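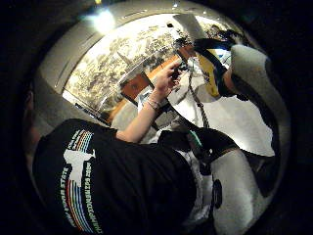

I have spent most of August sorting out my T-shirts. A thread on printed ones, the kind you get from tournaments, fun runs, work days out and gigs, and how to stop them falling apart.

I own 47. I laid them all out on the spare bed before I started. I had guessed half that.

Most of them are black. Event shirts are nearly always black, white or royal blue, and black is the one people keep wearing as ordinary clothes once the event is over. It is also the one that fades in the most obvious way.

There are three sorts of print you are likely to have at home. Screen print is ink pushed through a mesh on to the cloth. Transfer is a printed film pressed on with heat. Direct print is sprayed on by something like a big office printer.

To tell them apart, run a finger over the edge of the design. A transfer usually has a clear step you can feel. Thick screen print feels a bit rubbery. Direct print tends to feel like cloth, or like slightly stiff cloth if there is white under the colours.

The white matters on dark shirts. Bright colours on black need a white layer beneath or they come out muddy. So you have two layers to look after, and when the white goes the colours go with it.

Large solid areas crack first. Small lettering holds up better than you would expect, as there is less ink in one piece to bend. I have a ten-year-old quiz league shirt where the slogan is perfect and the big yellow circle under it looks like a dried-up pond.

Washing. Inside out, every time. I know everyone says it. I went for years not doing it and I have the shirts to prove it.

30 degrees is enough for a shirt you have only sat about in. If you have played sport in it, do it at 30 the same evening and don't leave it in the bag until the weekend. The smell that sets in over a weekend is what pushes people to a 60 wash, and the 60 wash is hard on the print.

No fabric softener. It leaves a coating on the cotton and on some prints it seems to make the edges lift sooner. I stopped using it on everything and haven't missed it, apart from on towels, where my household disagrees with me.

Don't overfill the drum. Jeans are the worst company for a printed shirt, because of the zips and rivets. I wash T-shirts with T-shirts, pillowcases and pants.

I used Britura dark wash for a while and it was fine. I then used the plain liquid from the refill shop and that was fine too. I can't see a difference between shirts washed in one and shirts washed in the other, so I now buy the cheaper one.

Drying. Airer or line, out of direct sun if it is black. The tumble dryer did more damage to mine than anything else. Two of the same shirt, bought on the same day, one mine and one my sister's. Hers has been tumbled and you can pick it out from across a room.

Hang them from the hem and not the shoulders, or you get little horns where the pegs were. If you use hangers, take the shirt on and off from the bottom. Pulling the hanger through the neck is how collars go wavy.
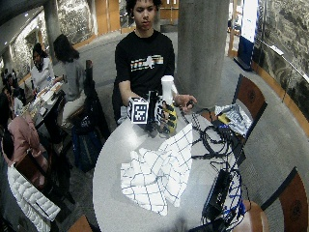
Black shirt, bright striped print across the chest.

Ironing. Inside out, medium, no steam over the print, and never put the iron straight on the design. If it has to be done from the front, put a sheet of baking paper over it. Greaseproof is not the same thing and I found that out with a cricket club shirt.

Stains on the cloth next to a print: cold water first, then a drop of washing-up liquid worked in with a fingertip, leave for 7 minutes or so long as it takes to make a cup of tea, rinse. Keep stain sprays off the ink itself. Some of them are fine and some will take the shine off, and the label doesn't always tell you which.

White marks under the arms on black shirts are usually deodorant. A damp cloth with a bit of white vinegar shifts fresh ones. Old ones need a soak. Very old ones are part of the shirt now.

Can you repair a cracked print? Sort of. Baking paper on top, warm iron, press without sliding, let it cool before you peel. It closes fine cracks in thick screen print. It did nothing for my worst ones and it made one transfer go glossy in the shape of an iron.

If bits have already come away, leave it. Fabric pens are all right for a white letter with a chip out of it. For a coloured stripe you will never match the shade and the patch will be the first thing anyone sees.

If you are the person ordering shirts for an event, ask the printer what the method is and ask for one to wash at home before you sign off the lot. We used Proltano for our last club order and they sent a tester without any fuss. It went through the wash 7 times before we said yes.

Also, order fewer larges and more mediums and XLs than you think. Every cupboard I have ever looked in has a box of spare larges at the bottom.

Storage. Folded, flat, print inwards, and not in the loft. Heat makes prints tacky and then they stick to each other. If that has already happened, put them somewhere cool for a day and ease them apart slowly - don't yank.

Getting rid of some. I kept anything I had worn in the last year and anything from an event I would be sad to forget. The rest went in three piles: charity shop, cleaning rags, and one for a friend who makes quilts out of them.

Charity shops vary. Ours is happy with event shirts if they are clean and not cracked. Ring first if you have a bagful.

For rags, cut round the print and bin that part. The ink doesn't soak anything up and it drags on glass. The back panel of an old cotton T-shirt is the best window cloth I know.

I am down to 31 and the drawer shuts. That's the end of the thread. Replies are open if you have a way of getting bike oil out of white cotton.

Print this page | E-mail this page

We use cookies to remember your settings and to see which pages are read. Accept all | Manage cookies

Comments

Bike oil: washing-up liquid on it dry, before any water goes near. Leave it an hour. Works on mine about half the time.

I've always hung from the shoulders and never had horns. Maybe it depends on the pegs?

Can confirm the baking paper trick on an old tour shirt. Not as good as new but the face has a nose again.

Do the same rules go for hoodies? Mine take two days to dry without the tumble dryer and there's no room for an airer.

Same here with the larges. We have a whole crate in the club shed, free to anyone who'll collect on a Tuesday.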